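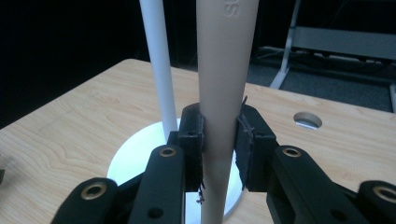

Raised letters on a beige handle

Filed under: Kitchen > Care & Cleaning

Wash new utensils before you use them. Fill the sink with hot water and a squirt of dish soap, and let everything soak while you clear a drawer.

1. Scrub any raised lettering with an old toothbrush. Grease settles there first.

2. Rinse under running water, front and back. Push the brush through the holes of a skimmer from both sides.

3. Dry with a towel, then hang each piece by its handle - air does the rest overnight.

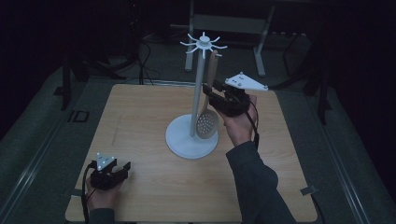 4. Wipe the base of the stand once a week. Drips collect there and leave a ring.

Wooden spoons need a little oil every month or so. Skip the dishwasher for those. Stains from turmeric fade after a day on a sunny sill.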